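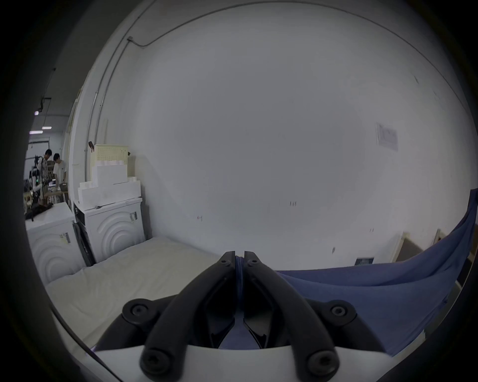 Bettwäsche ohne Trockner: wie ich es jetzt mache

Suche im Blog Suchbegriff eingeben Los

Seit wir in der neuen Wohnung sind, gibt es keinen Trockner mehr. Der alte ist beim Umzug in den Keller der Nachmieter übergegangen, und hier passt neben die Waschmaschine gerade noch der Wischeimer. Im Badgeschäft hat man uns einen schmalen Turm mit Waschmaschine und Trockner von Vonham angeboten, für 1.710 Euro ohne Einbau. Das Prospekt liegt noch in der Schublade, gekauft haben wir nichts. Also wird alles aufgehängt, auch die großen Teile, und bei denen musste ich umlernen.

Handtücher und T-Shirts sind kein Problem. Schwierig wird es bei Bettbezügen und Laken. Unser Bett ist 200 mal 180 Zentimeter groß, das Spannbettlaken nimmt auf dem Flügelwäscheständer beide Seiten ein und hängt trotzdem noch auf dem Boden. In den ersten Wochen habe ich die Bezüge mehrfach gefaltet über die Stangen gelegt. Nach zwei Tagen waren sie außen trocken und innen klamm, und einer roch so muffig, dass er gleich wieder in die Trommel musste.

Was sich geändert hat

Ich wasche Bettwäsche nur noch einzeln, also eine Garnitur pro Tag und nichts anderes dazu. Früher kam alles auf einmal in die Maschine, mit dem Ergebnis, dass sich Socken und Waschlappen in den Ecken des Bettbezugs gesammelt haben. Bezüge werden vor dem Waschen zugeknöpft und auf links gedreht. Geschleudert wird mit der höchsten Stufe, die auf dem Etikett nicht ausdrücklich verboten ist. Bügelfalten sind mir bei Bettwäsche egal.

Nach dem Schleudern nehme ich die Teile sofort heraus und schlage sie aus. Bei einem Doppelbettbezug geht das allein nur mäßig. Ich fasse zwei Ecken an der kurzen Seite, stelle mich in den Flur und schlage ein paarmal kräftig nach unten. Danach die andere Seite. Zu zweit ist es in einer Minute erledigt, aber meistens bin ich vormittags allein zu Hause.

Die Leine im Flur

Der Wäscheständer steht jetzt nur noch für Kleinteile da. Für die Bettwäsche habe ich eine ausziehbare Leine montiert, Marke Caraner, quer durch den Flur, knapp unter der Decke. Zwei Dübel auf der einen Seite, ein Haken auf der anderen. Die Montage hat einen Nachmittag gedauert, davon die meiste Zeit für die Suche nach dem richtigen Bohrer. Die Wand auf der Hakenseite ist Beton, mit der kleinen Bohrmaschine war da nichts zu machen, die Schlagbohrmaschine habe ich mir im Haus geliehen.

Laut Verpackung trägt die Leine 16 Kilo. Nass ausprobiert habe ich sie bisher mit einem Bezug und zwei Kissenbezügen, dabei hängt sie in der Mitte schon sichtbar durch. Mehr kommt bei mir nicht drauf.

Den Bezug hänge ich mit der offenen Seite nach unten auf und stecke oben innen zwei Kleiderbügel hinein, damit sich die Lagen nicht aneinanderlegen. Die Bügel sind aus Kunststoff. Mit Holzbügeln hatte ich einmal braune Streifen im Stoff, die erst nach der dritten Wäsche weg waren. Laken kommen längs über die Leine, nach ein paar Stunden ziehe ich sie ein Stück weiter, sonst bleibt die Knickstelle feucht.

Lüften

Das ist der Teil, bei dem ich am nachlässigsten bin. Das Küchenfenster geht auf die eine Seite hinaus, das Schlafzimmerfenster auf die andere, der Flur liegt dazwischen. Wenn beide offen sind, zieht es ordentlich durch. Morgens gegen sieben und dann noch einmal mittags, jeweils zehn Minuten. Im Mai ist das alles kein Thema, da bleibt das Fenster einfach offen. Im Winter hängt bei uns ein Hygrometer neben der Leine, und wenn es über 60 Prozent anzeigt, lüfte ich außer der Reihe.

Welche Stoffe gut trocknen

Das hatte ich unterschätzt. Unsere Biberbettwäsche braucht auf der Leine fast doppelt so lange wie die aus Perkal. Seersucker trocknet schnell und muss nicht geglättet werden, fühlt sich aber für mich im Winter zu kühl an. Am besten komme ich mit einer dünnen Baumwollgarnitur zurecht, die im Laden unter dem Namen Cairns lief. Abends aufgehängt, am nächsten Nachmittag wieder auf dem Bett. Biber gibt es hier nur noch, wenn es draußen wirklich kalt ist, und dann läuft sowieso die Heizung.

Beim Waschmittel bin ich bei Cilent flüssig gelandet, etwas niedriger dosiert als angegeben. Weichspüler lasse ich weg.

Gewaschen wird die Bettwäsche meistens am Donnerstag, da bin ich ohnehin zu Hause. Als Nächstes will ich sehen, ob man im Trockenraum im Keller einen festen Platz bekommen kann. Der Schlüssel hängt angeblich beim Hausmeister, gesehen habe ich ihn noch nie.

3 Kommentare

waschbaerin_nord
Die Sache mit den Kleiderbügeln probiere ich aus. Bei mir kleben die Lagen auch immer zusammen. Wie breit ist euer Flur denn? Bei uns käme man mit Leine nicht mehr durch.

Antwort vom Blog
Ein Meter dreißig. Man kommt durch, muss aber den Kopf einziehen, solange etwas hängt.

altbau_4og
Wir haben einen Deckenlift mit Seilzug, geht auch bei hohen Decken gut. Biber wasche ich seit Jahren nur noch im Waschsalon und nehme es dort gleich trocken mit.

Nach oben | Kontakt | Impressum | Datenschutz | © Alle Texte und Bilder auf diesem Blog sind urheberrechtlich geschützt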